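Chapter 4
Sharing a Small Room

Most students arrive at college having had a bedroom to themselves, or having shared one with a brother or sister whose habits they already knew. A residence hall room is different. Two people who met by email in the summer move into a space smaller than many kitchens and live there until May. This chapter deals with the practical side of that arrangement: dividing the room, storing what will not fit in it, and keeping it livable through the first term. Chapter 5 takes up meals and food storage, and the laundry room is covered in Chapter 6.

Before You Arrive

Begin with the floor plan. Most housing offices post one for each building, and it will tell you more than the photographs do. Look for the door swing, the window, the radiator or vent, and the outlets. A room in Skatton Hall, the building used for the worked plans in this chapter, has 4 outlets, and 2 of them are behind the beds. Anyone who knows this in August brings an extension cord with a surge protector, if the hall allows one. Anyone who doesn't will be buying it at the campus store in September along with everybody else.

Write to your roommate about large items only. A refrigerator, a rug, a fan and a television are worth discussing. Hangers and towels are not. Agree on who brings what, and agree that each item goes home with the person who paid for it. Splitting the cost of a refrigerator looks fair at the start of the year and causes arguments at the end of it.

Dividing the Space

There are three common ways to lay out a double room. In the mirrored plan, each person takes one long wall, with bed, desk and dresser in a row. In the L plan, the beds meet at a corner and the desks go under the window. In the lofted plan, one or both beds are raised and the desks slide underneath.

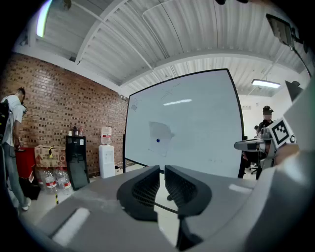

The mirrored plan is the easiest to live with and wastes the most floor. The L plan opens up the middle of the room, but it puts two heads close together at night, and a light sleeper will notice. Lofting gains the most room of all. It also means climbing down a ladder in the dark, and making a bed while kneeling on it. Try a lofted bed for a week before deciding. Most halls will lower it again if you file the request early in the term, and some charge a fee after that.

Whatever plan you choose, leave the path from the door to the window clear. Bags and shoes collect there first.

Storage

Under the bed is the largest storage space in the room. Measure the height before buying bins, and buy bins with flat lids so that they can be stacked. Seasonal clothing goes at the back, against the wall. Things used every week go at the front.

Closets are usually fitted with a single rod set high, which leaves half the closet empty. A second rod that hangs from the first one fixes this for shirts and folded pants. Coats need the full drop, so keep one end of the closet at full height.

Mared Nicholas, who kept a diary of her first year in Bowen House, wrote that she took home 3 boxes at the first long weekend and never missed anything in them. Her list included a waffle maker, a set of wine glasses and nine throw pillows. Readers who are still packing may want to look at her full list in the appendix.

The Roommate Agreement

Many schools hand out a printed agreement in the first week. Fill it in, even if the two of you get along. The useful lines are the ones about sleep, guests and cleaning. "Be respectful" is too general to settle anything. "Lights out at midnight on weeknights" can be checked. So can "trash goes out Wednesday" - and if it doesn't, both people know whose turn it was.

Set a time to read the agreement again after midterms. Schedules change, and a rule written for one set of classes may not suit the next.

The sections that follow treat each of these topics in turn, beginning with how to measure a room and draw it to scale.

Related chapters
Chapter 2: What to Pack and What to Mail
Chapter 3: Move-In Day
Chapter 5: Food in the Room
Chapter 6: Laundry
Appendix B: Packing Lists from Bowen House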